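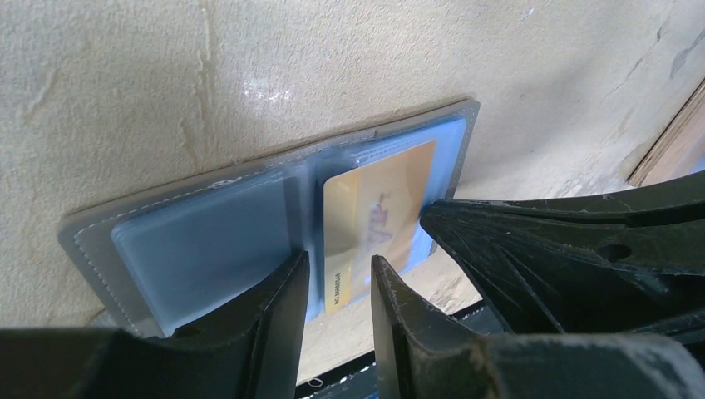 Section 4: Setting Up Your Evening Worry Log

Welcome back! By now you have Mundeo installed and your profile filled in, so we can get to the part most people come for, the nightly worry log. It's a quiet little tool - a page where you write down what's been nagging at you, and then leave it there until morning.

Give yourself a half hour or so the first time. After that, most evenings go much faster.

1. Open Mundeo and tap Evening, then New Log.

2. Choose a reminder time. We suggest one well before bed, while you still have some energy left for thinking.

3. Set the session timer. It comes set to 17 minutes, and you can stretch it to 30 if you're a slow and careful writer (plenty of us are).

4. Write your first worry in the top box, in whatever words come to you. Spelling doesn't matter a bit, and you can ramble if you like, up to 1269 characters per entry.

5. Move the slider to show how strongly you believe the worry right now. Go with your first guess.

6. In the lower box, write one small thing you could do about it tomorrow, or tap Nothing For Now.

7. Tap Put Away. The entry closes and stays hidden until your morning review.

Note: If you used the older Cakix journal, your entries can come along with you. Go to Settings, then Bring In Old Pages, and keep the app open until the bar fills.

Note: Changed your mind about an entry? Press and hold it in the morning review, then choose Let Go. Deleted entries can't be brought back.

Caution: The worry log is meant for everyday fretting. If writing leaves you feeling worse several nights running, please stop and talk with a doctor or counselor. In an emergency, call your local emergency number.

Section 5 covers the morning review.

Drernent Guides, revised 09/03/2026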